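Monday, linen and folding bench

Count for the shift was 937 pieces through the Irkberg line, 40 kicked back to hand folding. Most of the kickbacks were printed cottons again. The Wureo sorter reads a busy print as two items lying on top of each other and sends it down the reject chute. Turned the contrast threshold down one step after lunch and will leave it there until Thursday's load comes in from Trasinard.

The bigger change is in who does what. Before the line went in, seven of us folded and one person ran the cart. Now 2 stay on the folding bench and the rest feed, clear jams, or do the hand demos for the Lauritsen grippers. The bench is quieter and people's wrists are better for it. The complaint I hear is that the bench only gets the awkward stuff now - fitted sheets, anything with a strap or a hood - so a slow hour there is slower than it used to be. The piece target for the bench should come down. I wrote that on the board and I'm writing it again here.

Demo work is tiring in a different way. You have to keep both hands at the same pace and not rush the release, and an hour of that is plenty. Suggest swapping at the hour, with the name and time in the log at each swap. 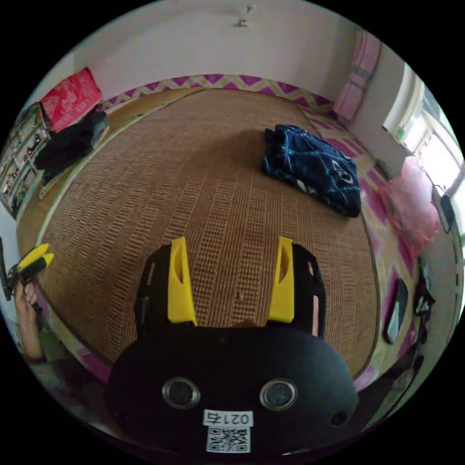 Bedroom items are the next group on the demo list, and I'd like them split by how they hold a fold before anyone starts on the bench versions. A folded cloth like the navy one with the thin white lines is one group. Dark clothing in a pile, like the black things by the bed rail, should be another, and I'd put quilts in a third. Pillows can wait.

To do: new pads for the spare gripper, clean the sorter window, ask about the bench target.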